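# Black countertop, white sink, and I can see every drop

### dripline39

We put a black countertop in the downstairs washroom area last June. "Area" is generous, as it's one big open hall with a corrugated ceiling, fluorescent tubes and stairs up to the mezzanine, and all that light lands on the counter like an interrogation. By 7 in the morning it has spots. By noon it has a chalky ring under anything that was set down with a drip on it.

I've been wiping with Huaranga, the stuff in the green carton, and it leaves rainbow streaks. The counter itself is a Stelau, 200 dollars off because of a scratch I can no longer find under the limescale.

My other problem is what to keep by the sink for rinsing. The candidates are a clear cup and a glass jar.

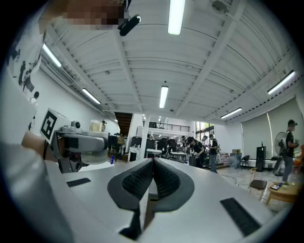 Natsumi Hirose is firmly against glass anywhere near a hard sink, and says a jar gets dropped once and then you're finding it with your feet until Christmas. I like the jar. I'd also like to keep my feet.

The soap dish lives on the left of the faucet and the spray bottle on the right, and I'd prefer not to move house over this. Is there a routine that works, or do I learn to love gray?

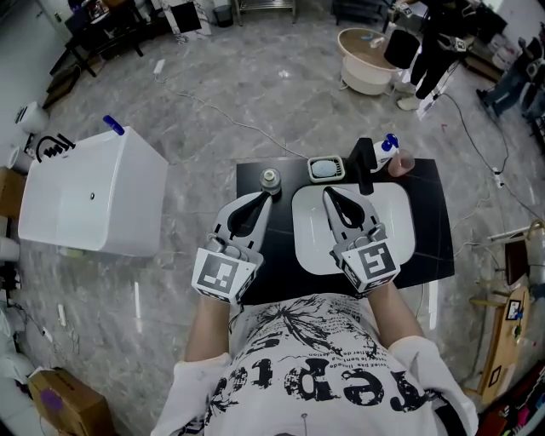 ### mezzanine_mop

You have hard water and a streaky cleaner, so that's two problems wearing one coat.

1. Clear everything off the counter.
2. Wash with warm water and one drop of dish soap. One. The rainbow is leftover cleaner.
3. Rinse with a damp cloth, then dry with a microfiber - the drying is the whole job.
4. For the chalky rings, check what the counter is made of before you try vinegar. If it's stone, don't. Stelau sold a few different kinds.

Hang the dry cloth within reach of the sink. Mine used to be in a closet 39 steps away and you can guess how often it got used.

Go with the cup. Store it upside down on something that drains or it makes its own ring.

### Lindard_Lou

just get a white counter

### skomness

Lou, a white one shows hair instead. I've had both.

Agree with drying. I'd also put a small tray under the soap, as soap drips are worse than water and they set like varnish. The jar can hold cotton balls on a shelf, where it'll be admired and left alone.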